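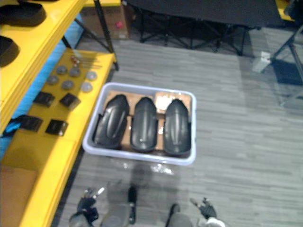

How should molded plastic covers be stored between the molding shop and the assembly bench?

In shallow trays, in a single layer, with a liner under them and a label that stays with the tray until the last part is used. Covers that are stacked or tipped into a deep bin rub against one another, and the marks show most on dark, curved surfaces.

Agustina Figueroa runs parts preparation at Nasstead, a shop that puts together small mechanical assemblies in short runs. Domingo Godoy keeps the stock records and buys the trays, liners and labels. They were interviewed together in September, before the start of the afternoon shift, about how parts are laid out ahead of assembly.

Figueroa began with the order of work. Parts arrive in supplier cartons and are not taken to the bench in them. "The carton is for shipping," she said. "It tells you how many were sent. I want to know how many are good." Each carton is opened at a receiving table, the contents are checked against the packing slip, and the parts go into trays or onto an open shelf according to size and finish.

Small hardware goes on the shelf in rows. Large covers go in trays. Flat pads and discs can go either way, depending on how soon they are needed. Figueroa prefers open rows for anything that will be used the same day. "With a row, you see the gap when one is missing. With a pile, you find out at the end of the job, and then you stop and look for it."

The most common run at Nasstead is 300 assemblies. For that size, Godoy issues hardware in bulk and covers in stages, a few trays at a time. Longer runs are handled differently. A run of 3000 for a customer named Retamal was split into lots, and each lot got its own set of labels. "We did the first one as a single lot and lost track of the reworked covers," Godoy said. "They went back in with the rest. We had to pull 267 and check every one again for sink marks along the ridge."

Liners came up several times. The shop has used foam sheet, kraft paper and corrugated cardboard. Foam holds the part best but collects grit, and paper slides. Cardboard is cut from incoming cartons when they are clean enough, and bought when they are not. Figueroa replaces it when it goes soft or the surface tears. "Run your hand over it first. If there is a staple or a ridge of glue, it goes in the recycling. That takes two seconds and it saves a cover."

She does not use dividers for covers, although Godoy has asked for them twice. Her objection is to the slots, which have to be cut for one shape and are useless for the next. Godoy disagrees. He tested a slotted insert from Venetti on one run and found fewer scuffs near the top of the part, where neighbors tend to touch. The two have left it there, and the insert is on a rack in the back.

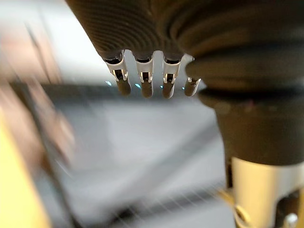
Labels are small and white, one to a tray, with the part number, the lot and the initials of whoever filled it. They are laid on the liner and never stuck to the part. An earlier label left adhesive on a textured surface, and solvent dulled the finish when it was cleaned off. Godoy now orders a removable stock from Fludano in boxes of 2000. The printing is done at receiving, before the tray is filled, so that an unlabeled tray is understood to be empty or on hold.

Asked about orientation, Figueroa said covers should all face the same way, domed side up, with the wide end toward the person who will pick them up. Ridges and grooves should run in the same direction. The operator then takes each part with the same grip and does not have to turn it over to find the front. Parts that lean are acceptable as long as they are not pressing on the rim.

Fasteners are the weak point. Screws of two lengths look alike at arm's length, and they are often set down near the back of a shelf, behind larger pieces, where the light is poor. "Put the smallest things where the light is," Figueroa said. "We know that and we still put them in the back." She has asked for a strip light under the upper level. In the meantime the two lengths are kept on separate levels and checked with a go/no-go block at the start of each lot.

Trays on the floor are allowed during changeover only. Figueroa wants them off the walkway and back on a shelf before assembly starts. Godoy would rather have a low cart at each shelf and has priced one with a lip on three sides. The price depends on the casters. Hard casters are cheaper but shake the parts on a seamed floor, and soft ones pick up swarf from the machining side. He expects to order one of each and try them on the next Retamal lot.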